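How to Run a Playoff Bracket Pool for Your Office or Rec Team

A hockey playoff pool takes an evening to set up and a few minutes a night to keep going. These steps are for a small private pool with a full bracket, picked before the first game. Check your state's rules on social gambling before you collect any money. If you would rather skip the question, play for a trophy or a lunch.

Step 1. Pick a format

The simplest format is a straight bracket. Each player picks the winner of every series from the first round through the final. There are no changes after the first puck drops.

The other common format is round by round. Players make new picks before each round starts. It keeps people interested after their champion goes out early, but you have to chase everyone for picks four times. If your group is bad at answering email, use the straight bracket.

Step 2. Set the scoring

Give 2 points for each correct series in the first round and double it each round after that. The champion is then worth 16 points. Add 1 bonus point for the correct number of games, but only if the player also has the right winner.

Write the scoring down and send it out with the entry form. Do not change it once a single entry is in.

Step 3. Build the sheet

Open a new spreadsheet. Put player names down column A and one series in each column across the top. Use row 2 for the actual results and start the players in row 3.

For each series, type the team abbreviation exactly the same way every time. VGK and Vegas will not match. A drop-down list in each cell prevents most of these errors.

Add a second tab called Scores with the same layout. In each cell, use an IF formula that compares the player's pick to the result in row 2 and returns the points for that round. Have it return zero when the result is still blank. The last column adds up the row.

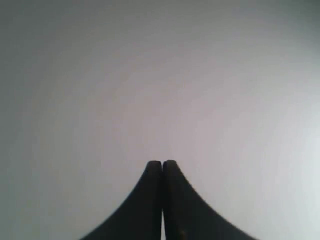 Ghizlane Cherkaoui writes that she ran her pool with the picks and the scores on one tab, and by the second round she was sorting by total and scrambling everyone's picks. She now locks the picks tab as soon as the deadline passes and sorts only a copy. Do the same. In most spreadsheet programs the lock is under the menu for protecting sheets.

Step 4. Collect the picks

Set the deadline for 6 p.m. on the day of the first game, or an hour before the opening faceoff if that comes sooner. Send one reminder the night before and one that morning.

Ask for picks in writing. A text is fine. A pick shouted across the locker room is not. When the deadline passes, send the full sheet to everyone so each player can check his or her own row. Allow 24 hours for corrections of typing mistakes only.

Step 5. Choose a tiebreaker

Ask each player for the total number of goals scored in the final series. The closest guess wins, over or under. Overtime goals count. If two players are still tied, split the prize.

Step 6. Post the standings

Update row 2 when a series ends and send the standings the next morning. Include the maximum points each player can still reach. To get it, add the player's current total to the value of every remaining pick whose team is still alive.

A group of up to 24 players is easy to run this way. With more than that, use a bracket site that does the scoring for you, and keep your own copy of the entries.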